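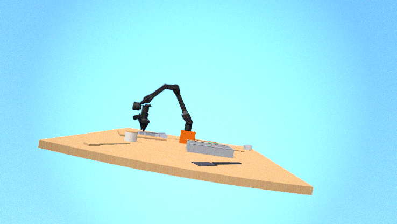
*Rendered view: black robot arm on an orange base, wooden tabletop.*

# Vernton Turnpike Ledgers

Transcribed toll records from the Vernton turnpike trust, late eighteenth and early nineteenth century. The text was keyed by hand from microfilm and then checked against the bound volumes.

Last updated: 1 January 2021

## Contents

The set covers 44 ledger volumes from two gates, Itgate and Wolde. Each volume has one CSV file in `ledgers/` and one plain text file of marginal notes in `notes/`. Volumes from the Anier gate are listed in the index but have not been transcribed. Their bindings are too tight to film without loss at the inner margin.

Each CSV file has seven columns:

| Column | Type | Notes |
|---|---|---|
| `entry_id` | string | Gate code, volume, page, line |
| `date_written` | string | As in the ledger |
| `date_norm` | ISO date | Empty if the day is unreadable |
| `traffic` | string | Modern spelling, see `terms.csv` |
| `toll_pence` | decimal | Converted from pounds, shillings and pence |
| `exempt` | boolean | True if passage was free |
| `hand` | string | Code for the clerk's handwriting |

Clerk codes are assigned by gate. `W2` and `I2` are different hands. No attempt has been made to match hands across gates.

## Transcription rules

- Abbreviations are expanded without brackets in `traffic` and kept as written in the notes files.
- Ditto marks are replaced by the value they repeat.
- Struck-out entries are kept, with `~` in front of the `entry_id`.
- A `?` after a value marks a doubtful reading. Filter these before doing sums.
- Farthings are stored as decimal fractions of a penny.

`terms.csv` maps 77 written forms to their modern spelling. "Waggon", "wagn" and "waggn" all become "wagon". "Drove" is left alone where the clerk did not name the animals.
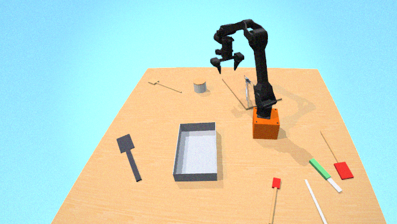 *Rendered view: arm and two-fingered gripper above the table.*

## Known problems

**Gaps.** The Wolde series has no entries for nine months after the gate was moved to the east side of the bridge. The trust's minute book says that tolls were still collected. The ledger for that period has not been found.

**Farmed tolls.** For part of the Itgate series the tolls were let to a private collector, who paid the trust a fixed rent. His books record totals by week and give no separate lines for traffic. These rows have `traffic` set to `total`. Counting rows across the series will understate use of the road in those years.

**Exempt traffic.** Mail coaches, soldiers on the march and people going to church paid nothing. The Itgate clerks recorded them now and then. The Wolde clerks did so regularly. The `exempt` column should not be used to compare the two gates.

**February rates.** Winter surcharges on narrow-wheeled wagons ended on a different day in February at each gate. The rate tables in `rates/` give the printed dates. The ledgers do not always follow them.

**Page order.** Several Itgate volumes were rebound with gatherings out of sequence. Page numbers in `entry_id` follow the present binding. Sort by `date_norm` for time order.

## Use

Files are UTF-8 with Unix line endings. The checking script needs only the Python standard library:

```
python check.py ledgers/
```

It reports duplicate IDs, dates outside the range of the volume, and tolls that match no printed rate. A toll mismatch is a warning and does not stop the run.

## License

Transcriptions and tables are released under CC BY 4.0. Cite the set as "Vernton Turnpike Ledgers" and give the `entry_id` for any entry quoted. Corrections should include the `entry_id`, the present reading and the proposed reading.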